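Support ticket 1554
Project: Jido (kitchen tasks, simulated episodes)
Component: episode export, Grornel converter
Opened by: Asnakech Moges
Status: Resolved, one point left open
Priority: Normal
Last update: 30th December

Summary
Exported episodes have a wrong image shape and the training job refuses them. Also the left hand actions look shifted against the images.

Description of the problem
I am collecting examples in the simulator for the kitchen tasks of Jido. I drive the two arms by teleoperation, and each episode is saved first in raw format and then converted with Grornel. Until the last upgrade of the converter everything was fine. After the upgrade I converted a batch of 68 episodes, and the training job stopped when it loaded the first one. The message was:

ShapeError: expected square input, got wide input (key: head_view)

I converted again with the same settings and received the same message. Older episodes, which I converted in May, still load without any problem.

What I have tried
1. Cleared the cache of the converter and ran again. No change.
2. Opened the raw files directly. The raw images are wide, as they always were, so the recording side did not change.
3. Converted one episode with the option pad_to_square set to true. The training job accepts this one.
4. Compared the default settings of the old and the new converter. In the old one pad_to_square was true by default. In the new one it is false, and I could not find this in the release notes.

I attach one image from the padded episode, at the step where I paused the playback. 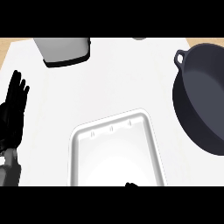 With the padding on, the shape check passes and I can continue with the loader. My question is if the model should receive these bars at all, or if we should crop to the middle part. I would prefer not to crop the sides. The skillet already goes out of the view on the right, and the left hand is close to the other side, so a square crop would remove exactly the things the model must learn from. The black bars at the top and bottom cost us some pixels, but the full width of the counter stays in.

Second problem, action shift
When I play the converted episode next to the raw one, the left hand actions arrive 4 steps too early in the converted file. The right hand actions are correct. I checked this in three episodes and it is the same shift each time. In slow movements it is difficult to see, but when the hand closes on an object it is very clear.

Reply from Pilteo support
Thank you for the detailed report. The change of the default was intended, but we agree it should be in the notes and we will add it. Please set pad_to_square to true in your project file and not on the command line, otherwise the next person who converts will have the same error. On cropping: the Negussie loader makes a mask for padded areas if the field pad_mask is present. Can you check that it is in your files?
For the action shift, please send us the file streams.yaml from one episode.

Answer from Asnakech Moges
The field pad_mask is present in the padded episode. It is missing in the 68 episodes I converted without padding, so I will convert all of them again.
I send streams.yaml now. I noticed that the left arm has a line "latency_offset: 4" and the right arm has zero. I did not write this line myself. Maybe it came from an old template.

Reply from Pilteo support
Yes, the old template had this line and the old converter ignored it. The new converter applies it. Please delete the line or set it to zero, then convert again.

Result
Changed both settings in the project file and converted the complete batch again. All 68 episodes load. I compared the left hand actions with the raw files in the same three episodes, and the shift is gone. The training job was started with a limit of 2000 steps only to test the loading, and it finished without error.

Still open
The converter should print a warning when latency_offset is not zero. Pilteo support has opened a separate request for this. I keep the raw files on the shared disk until that request is closed, please do not delete them.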